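Bakance Teleop Kit, Six Weeks In

Posted Saturday, January 20, 2018

I've had the Bakance on my desk since early December and I keep getting asked if it's worth the money, so I'm going to put it all in one place and then point people here.

Quick version for the impatient: I like it a lot, the software is better than the hardware, and the wrist twist drove me nuts for the first two weeks.

The Bakance is a handheld controller plus a small tracking base plus a program that runs on your computer. You hold the controller, squeeze the trigger, and whatever arm you've connected (a real one or a simulated one) follows your hand and closes its fingers. Everything gets recorded, and you use the recordings to train the thing to do the job on its own. I paid 408 dollars for the full kit with the spare cable, and please do get the spare cable, mine started cutting out at the connector before Christmas.

Setup took me most of an evening. The base wants to be at chest height with a clear view of your hand, and the little stand in the box puts it at belly height unless you own a very tall desk. I've got mine sitting on a shoebox. Calibration is waving the controller at five spots in the air while it beeps at you, and you need to do it again every time you bump the desk, so if you have a cat, plan ahead!

Before this I was using the Torgate, the older one with the two joysticks. I did 2,294 demonstrations on it last year and my thumbs still remember. With sticks you're always thinking about which way is forward, and you end up with these stop-and-go paths where the arm moves, waits, turns, waits, goes down. The robot learns all that waiting too, which is a funny thing to watch the first time and a pretty depressing one the tenth. With the Bakance I just reach. Paths come out curved and smooth, and I get through a session in far less time (and in a much better mood).

Now the wrist. Out of the box the twist is scaled up, so a small turn of your hand becomes a big turn of the gripper. I suppose that's meant to save your joints, but for anything standing upright it's awful. I'd come down over a can nice and straight, tilt my hand a hair without noticing, and knock it flying. There's a slider for it, two menus deep under Comfort of all places. Set it to one-to-one and leave it there.

The trigger is lovely, I have no complaints. Soft at the start, a firm little bump when the fingers should be closed, and it doesn't creak.

I do nearly all my practice in simulation, with the Tindthorpe kitchen pack. It's sold separately, which annoyed me, but it's good. You get counters, dishes, groceries, and you can scatter things as neatly or as messily as you want. I'd say go messy early. My first couple hundred runs were one object on a bare counter, and the policy I trained on them fell apart as soon as there was a plate nearby. Now I leave clutter around whatever I'm grabbing and make myself come in from above.

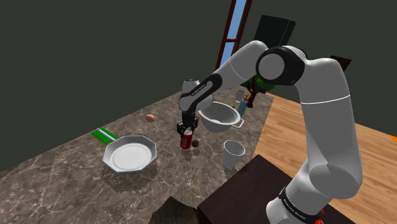

The other habit I had to learn was holding still for a moment after the grip closes. If you close and yank, the recording sort of smears those two things together, and the trained arm starts lifting before it has hold of anything. Count one beat, then lift. I also toss any take where I fumbled and recovered by luck, although I keep the ones where I missed, backed off and tried again properly. Those seem to help.

Which brings me to the playback screen, my favorite part of the whole kit. You can scrub through a take, trim the dead time off both ends and tag it good or bad with one key. On the Torgate I was doing that in a spreadsheet. The one thing missing is a way to undo a trim. Once it's cut, it's cut – I've lost a few good ones that way and said some things to my monitor.

I did try the Amin glove too, for a weekend. Nice idea, but it ran warm, it only came in one size, and my fingers aren't that size. Back it went.

My counter in the corner of the screen says 3,897 takes so far, and apart from that cable nothing has worn out. The rubber on the grip is getting a bit shiny. There's supposed to be an update in March with two-handed support, so a second controller is probably in my future, and I'll add a note under this post when I've tried it.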